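I got to Berwyn Edwards' place a little after nine in the morning, and he already had the back room half turned out. He runs Nullemari, a small house-sorting business he started after clearing his aunt's home on his own one October, and he'd agreed to talk to me as long as I didn't mind him working while he did it. I didn't mind at all!

"Sit anywhere," he said, then looked at the chair, which had coats on it. "Well, stand anywhere."

His first rule is that everything soft comes down to the floor. Clothes, throws, spare curtains, all of it. He used to work from the bed, like most of us do, and he says it made him lazy. "You want to go to bed, so you shove the pile back in the closet. On the floor you keep walking into it. You get annoyed, and annoyed is good for tidying."

I asked whether he was fussy about where on the floor. He is, a bit. He likes hard flooring near a window, in the morning if he can get it, so he can tell navy from black (I have gone to work in one of each, so I was taking notes).

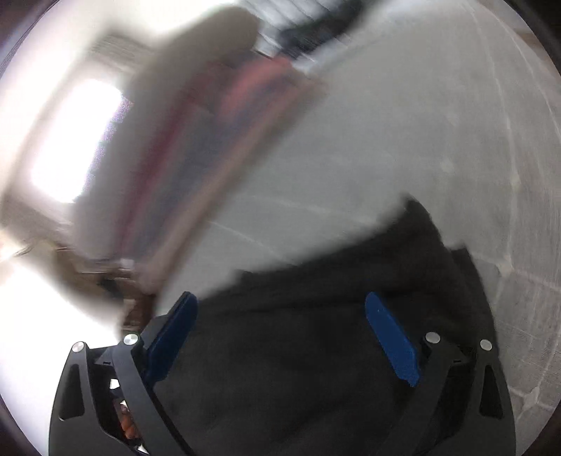

Dark gray fabric and pale floor tiles, with the window at far left.

Berwyn has done 183 homes so far and keeps a paper notebook with a page for each one. The longest job was a family place on Ersoy Street – 269 bags, and he carried most of them down the stairs himself. "My knees still talk about Ersoy Street," he told me.

So what do people hang on to the longest? I guessed shoes. "No, bedding," he said right away. "Sheets for a bed they sold years ago. I don't argue. I put it in a bag, I write the month on it, and they call me when they're ready."

He charges $222 for a room, tea breaks included, and he won't take on a garage. I tried to talk him into mine over a second cup. He laughed and went back to folding.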